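About Us

Hi, and thanks for stopping by! I'm the person behind Stemell Home Rentals, and if you call the number on our sign there's a very good chance I'm the one who picks up. I look after rental houses and apartments in Utberg and the towns on either side of it, for owners who live down the street and for owners who live three states away.

How I got into this

I was a landlord before I was a property manager, and I wasn't a very good one. I bought a duplex on Grunby Street, moved into the left side, and rented out the right side to the first couple who asked. I had no written checklist, no move-in photos, and a lease I'd copied out of a library book. They were lovely people, thank goodness, but when they moved out we had a long and awkward talk about a stain on the stairs and whether it had been there on the first day. (I still don't know. I gave them the full deposit back.)

After that I started reading. I took the licensing classes at night, got my real estate license, and went to work in the rentals department of a bigger office across the river. I spent a lot of time there learning how leases are supposed to be written and how repairs are supposed to be tracked, and I also learned that I didn't want to manage a property I'd never walked through. So I came home, painted the front room of the duplex, put a desk in it, and opened Stemell. We've since moved to a proper storefront on the same street, next to the shoe repair place.

What we look after

Right now we manage 51 homes. Most are single-family houses from before the highway came through, with small bedrooms and big porches, and the rest are apartments over shops and a row of brick townhomes called Declercq Court. If you've lived in Utberg for any length of time you know Declercq Court - it's the one with the green doors and the parking situation. We took it over when it was half vacant and I'm proud to say there's a waiting list today.

I could take on more, and people do ask. But I want to be able to drive to any home we manage before lunch and be back at my desk after it, and so far that's kept us at a size I'm happy with.

For owners

I'll come see your place before I quote you anything. I bring a flashlight and a notebook and I go in the crawl space. Afterward I'll tell you what I think it'll rent for, what I'd fix first, and what I'd leave alone. Owners are often surprised by that last part! I've talked plenty of people out of new kitchens. A tenant in our area will nearly always pick a dry basement and a working dishwasher over fancy counters, and I'd much sooner see you put the money into gutters.

One owner came to me convinced she had to spend 4,000 dollars on flooring before anyone would look at her house. We had the old floors cleaned and waxed, swapped out two ceiling lights, and had it rented before the end of the month.

You'll get a statement from us every month, with the receipts attached. If something breaks, we call you before we spend your money, unless it's the kind of thing where water is coming through a ceiling, and then we call the plumber first and you second. Our fee comes out of collected rent, so an empty house pays us nothing.

For renters

I know renters don't get to choose the management company, so I try to remember that you're stuck with me. The application fee is 215 dollars nowhere, ever, no matter what you may have seen at other offices - ours covers the cost of the background check and that's all it covers. We write back to every applicant, including the ones we have to turn down.

You can send a repair request by phone, email, or a note through the slot in our door (I get more of those than you'd think, some of them on the backs of envelopes). You'll hear from us the same day if you write before 2 in the afternoon, and the next morning if it's later. Pets are up to the owner, but I put in a good word for older dogs.

We do a walk-through with you when you move in and another when you move out, using the same sheet both times, and you keep a copy. That's the Grunby Street staircase talking.
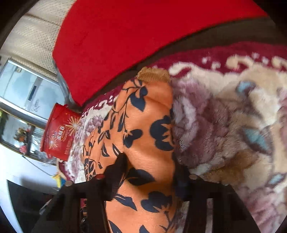 Orange cushion with navy leaves and flowers.

A little about furnished places

We started offering furnished rentals after the hospital in the next town asked if we had anything for traveling staff. I didn't know a thing about furnishing a rental, and my first attempt had far too many lamps. These days I keep it simple: a good mattress, a table big enough to eat and work at, decent pans, and some color so it doesn't feel like a waiting room. Furnished leases run for shorter terms, and utilities are included. They go quickly in the fall, so call early if you need one.

Around town

Our office closes for the whole afternoon of the Utberg street fair in August, and you'll find us handing out lemonade from the front step. We also keep a shelf of paint cans by the door, leftovers from our own turnovers, free to anybody with a fence or a birdhouse to do. Bring back the empties if you can.

Getting in touch

The office is open mornings and most afternoons, and if the lights are on, come in and knock even if the sign says closed. Owners who'd like a visit should give us the street address and tell us whether anyone's living there now. If you're looking for a home, let us know how many bedrooms you need and when you'd like to move, and we'll put you on the list. The list is a real list, by the way. It's pinned up beside my desk and I go through it whenever a tenant gives notice.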